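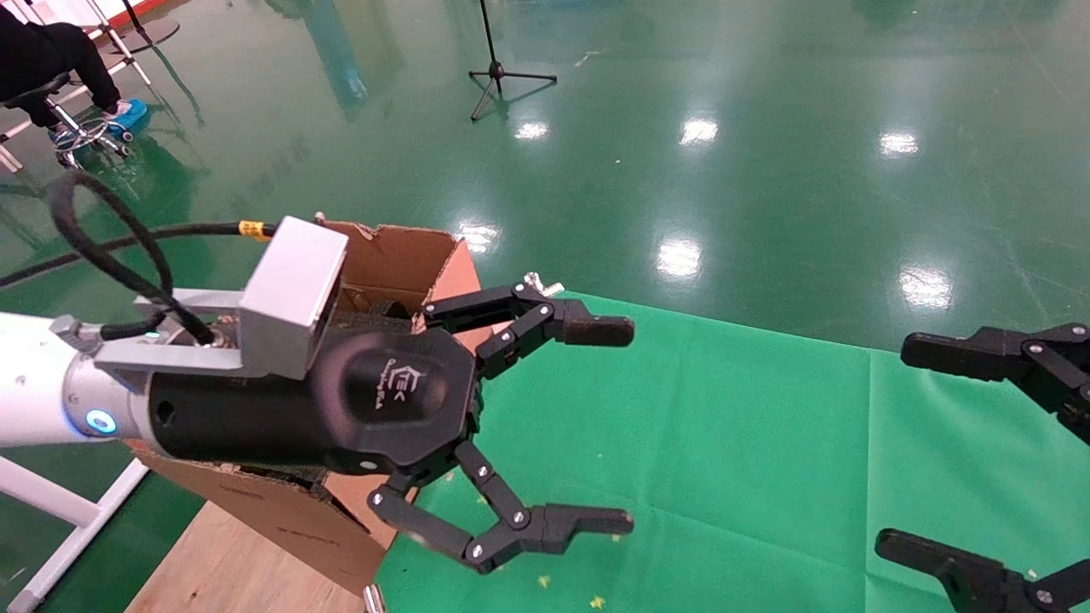
Dá para reaproveitar uma caixa de papelão com a borda rasgada?
Dá, desde que o fundo e os cantos estejam firmes. Rasgo na aba de cima quase nunca compromete a caixa; fundo mole, sim, e aí é melhor mandar para a reciclagem.

Pergunto e respondo eu mesma porque já me mandaram essa dúvida umas tantas vezes desde que comecei a falar de mudança por aqui, e olha, eu adoro o assunto (minha família já não aguenta mais me ouvir falar de fita adesiva).

Em novembro ajudei o Kedir Woldegiorgis a esvaziar o depósito da Endale, e terminamos com 223 caixas. Quase 200 eram usadas! Vinham de mercado, de farmácia, de vizinho, e a gente foi pegando uma por uma, apertando os cantos com a mão e decidindo na hora o que ia servir para quê.

O estrago mais comum é sempre o mesmo: alguém abre puxando a fita com força e o papel vem junto, em camadas, deixando aquela beirada desfiada com as ondinhas do miolo aparecendo. Feio, fica. Mas para guardar pano, toalha, brinquedo de pelúcia, serve que é uma beleza.
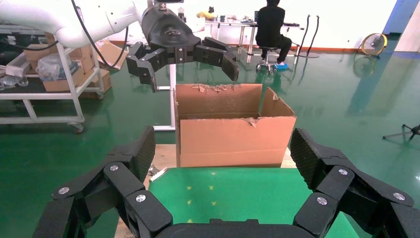

Já para louça e livro eu sou mais chata. Livro pesa demais, gente, e caixa usada com livro eu só encho até a metade, completando com roupa por cima. Louça vai em caixa inteira, de preferência nova, com papel amassado no fundo e entre uma peça e outra.

Se as abas de cima não fecham direito por causa do rasgo, corta-se o pedaço solto com estilete e passa-se uma tira de fita larga por dentro e outra por fora, dobrando sobre a beirada. Eu uso a da Zurner, que rasga com a mão e gruda bem no papelão. O Abenezer Tilahun prefere a de papel e jura que é melhor, e a gente discute isso há seis anos, com muito carinho.

Outra coisa: os pedacinhos que sobram. Vou juntando num saco enquanto trabalho, porque pedaço de papelão no caminho escorrega que só vendo. Os maiores guardo para calçar quadro e espelho.

E escrevam o conteúdo na lateral, por favor, com caneta grossa! Em cima, some assim que se empilha. Na Endale eu deixei 6 caixas sem etiqueta e passei uma tarde inteira abrindo tudo de novo atrás de uma chaleira.

Amanhã eu conto como faço com os casacos de inverno, que pedem caixa alta e um pouquinho de paciência.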